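Tube-and-tray shelf unit leans to one side after loading. Fix the joints or start over?

Home & Garden > Storage and shelving
Posted December 6, 2019

Oluwatosin Bako

I have a Numa tower shelf, the kind with molded plastic trays and white tubes that push into sockets at the corners. It has four trays. It went together with no tools and stood straight while empty. After I loaded it with canned food and detergent it started to lean to the left. Measured with a plumb line from the top tray, the lean is now 2 inches at the floor.

The floor is vinyl over concrete and my level says it is flat in both directions where the shelf stands. The rated load is 27 pounds per tray and I am under that on every tray except possibly the bottom one. The instruction sheet is one page of drawings and says nothing about leaning. I have pushed the unit upright by hand and it stays there for a day or so, then moves back.

What I want to know is whether the joints can be tightened with the unit standing, or whether I have to take it down to the bottom tray. I would also like to know if glue is a bad idea. I may move in August and would prefer to be able to take it apart. 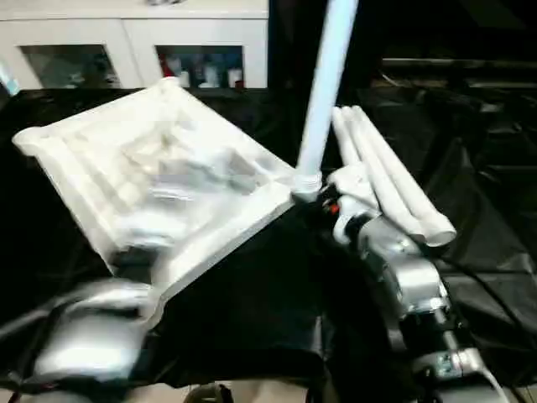

Sheyla Agudelo

Take it down. A push-fit tower has no diagonal bracing, so all of its stiffness against sideways movement comes from the depth of engagement between tube and socket. If one tube is a quarter inch short of the bottom of its socket, the tray above it sits out of level, and every tray above that adds to the error. You can't correct that from the top because pushing down on a loaded stack mostly bends the trays.

Empty the shelf first and pull it apart one level at a time. Keep the tubes in the order they came out. Then stand them all on end on a flat surface and compare the heights. Molded and cut tubes do vary, and a set with one short tube will lean no matter how well you assemble it. If the heights match, the tubes are fine and the problem is in the seating.

Look inside each socket next. There is often a thin ridge of leftover plastic (flash) around the mouth or down one side, and it stops the tube before it reaches the bottom. Trim it with a sharp utility knife, taking small cuts away from your hand. Don't sand the tube. Once a tube is undersized you have lost the friction fit and there is no good way to get it back.

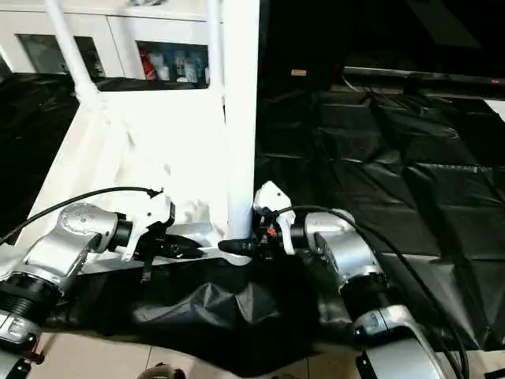 With the sockets clean, push one tube in as far as it will go and draw a pencil line on it at the socket mouth. Pull it out and measure from the line to the end. Do the same at every corner. The depths should agree within a sixteenth of an inch. Mark the correct depth on every tube before you reassemble, and you will have a visual check at each joint.

Work on the lowest level until it is right. Seat the tubes in diagonal pairs, opposite corners together, so the tray goes down evenly. Use a rubber mallet on a scrap of wood laid across the joint. A steel hammer directly on the plastic can start a crack that won't show until there is weight on it.

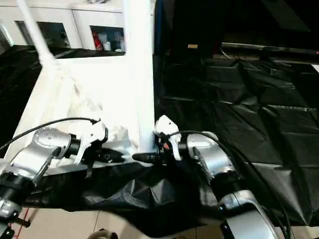 Black cylindrical piece just below the base of the vertical pole.

Check each tray with the level before adding the next one. If a tray is out, fix it then. I would also put the cans on the bottom and paper goods on top, even if you are within the rating everywhere. The rating covers how much a tray can hold before it sags. It doesn't tell you how much weight the unit can carry at the top before it sways.

On glue: no, not if you plan to move it. Most of these trays are polypropylene and ordinary cement won't bond to it well anyway. A single wrap of thin PTFE tape around the end of the tube will take up a small amount of play and comes off cleanly. More than two wraps tends to bunch up and hold the tube out of the socket — the same fault you started with.

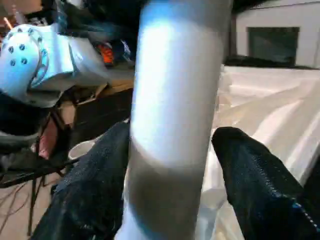
Last step is a wall anchor. A nylon strap from the top tray to a stud will stop the lean from developing again and is worth having with any unit taller than it is deep. Leave the strap snug but don't use it to pull a crooked shelf straight, or the joints will carry that force all the time.

Paiva

Mine did this too. Put a folded piece of cardboard under the low side and it was fine.

Oluwatosin Bako

Paiva, I tried a shim. It moved the lean to the front. The floor is level, so I don't think the feet are the cause.

Sheyla, thanks. I took it apart last night. Tube heights all match. Two sockets on the second tray had flash in them and the marks on those tubes were well short of the others. Trimmed, reassembled, and the plumb line is now within an eighth of an inch with everything back on it. I still need to buy the strap.

Skevitz

One addition to the above. If the sockets are clean and the depths match but the unit still sways, check whether the trays are all the same way up. On some versions the socket is deeper on the underside than on the top, and a flipped tray looks nearly the same once the tubes are in. I had one of four upside down for a year. Also replacement tubes from the Nadari line did not fit my Numa trays. They went in but could be turned by hand, too loose to hold anything — I sent them back.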